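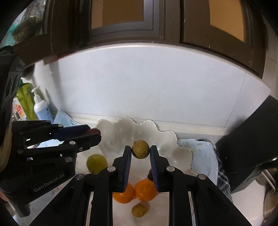 Nayara rang before breakfast to say she has got the allotment at Padbridge after all, number 22, the one by the water butt with the broken gate, and I was so pleased for her that I let my tea go stone cold. She wants to grow everything at once, bless her. I told her to start with beans and leave the melons to people with a greenhouse, though I do see the temptation when you look at a little one like this, hardly bigger than a plum, with that lovely pale netting all over its rind.

Walked down to Urnby in the afternoon for seed packets and came home with string, a trowel and no seeds. Aidan Moriarty was in the shop and kept me talking for ages about his knees and his brother's bungalow (sold at last!). 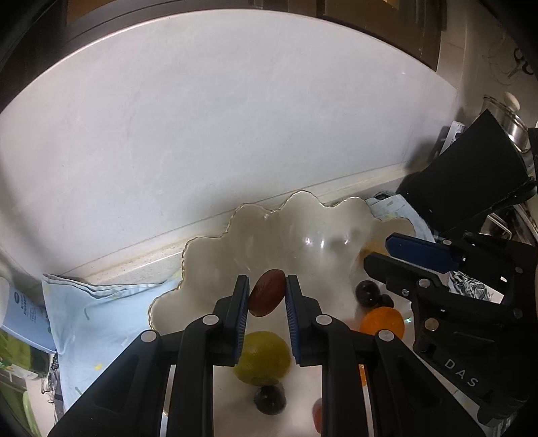 Supper with Aparecida, who is still cross with her sister over their mother's china, and I can't say I blame her, though I kept well out of it. Mother's things cause such trouble in families. I should be rather tempted myself by a big off-white bowl with a wavy gold rim, and a few dark grapes to go with it. We talked until 9 and I walked home the long way, past the church. Must ring Nayara tomorrow about the gate.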